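Gemcombe Robotics Club
Minutes of the meeting held 20th September

Present: 12 members and both advisors. Minutes of the last meeting were approved with no changes.

1. Dues and budget
The club has $700 for the semester. Dues stay at $30 and can be paid until the end of September. The order for spare gripper fingers was approved. The request for a second monitor was tabled.

2. Room
We keep the back half of the Moriarty lab. The door code has changed and will be sent out by email. Anyone who is last out shuts down both arms and the power strip under the bench.

3. Two-arm project (Grerkent)
The team is working on soft items this semester, starting with a grey felt slipper. Both arms go to the same item, one from each side. They have recorded over 33 runs so far. The left arm takes the heel more reliably than the right arm takes the toe. Members disagreed on whether to slow the right arm or change its approach angle. Agreed to try the slower speed first and report back.

Cables were raised again. The long black one on the left needs to be tied back before the next session.

4. Brotedex entry
The short form is done. The video is not. It has to show one full attempt without cuts. The team will pick a run at the next work session. The question of matching shirts was put off.

5. Other business
New members need the safety sheet signed before using the arms. Two sheets are still missing. The parts drawers need new labels.

Next meeting is in the same room, with item 3 first on the agenda. Meeting closed.

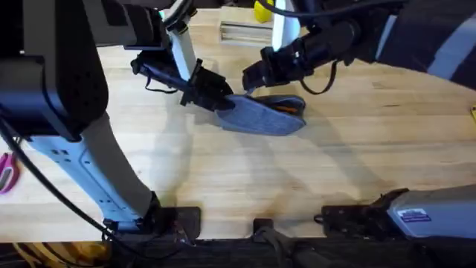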